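Opening and Cleaning a Desktop Tower

Shut the computer down, switch off the power supply at the back and pull the cord. Hold the power button in for two seconds to drain what charge is left, then disconnect the remaining cables. Lay the tower on its side on a firm surface with the removable panel facing up. Take out the panel screws and keep them in a cup, apart from any drive screws – the threads often differ.

Touch bare metal on the chassis before reaching inside, and again each time you come back to the work. Read the power supply label while the case is open and write the rating down. Leave the unit itself closed; its capacitors can hold a charge after unplugging.

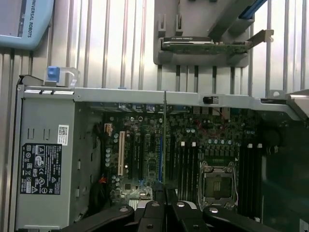
Blow dust out of the expansion slots and memory slots with short bursts of air, keeping the can upright. Hold fan blades still with a finger. A soft brush, 40 mm wide or less, will lift what remains between the capacitors. Do not use a household vacuum on the board.

To remove a memory module, press the retention tabs outward and lift the module straight up by its edges. When refitting, line up the notch first and push down evenly until the tabs close – a module that sits crooked may keep the computer from starting.

Check that every power connector is fully seated before closing the case. In a room with pets or carpet, repeat in November and again in spring.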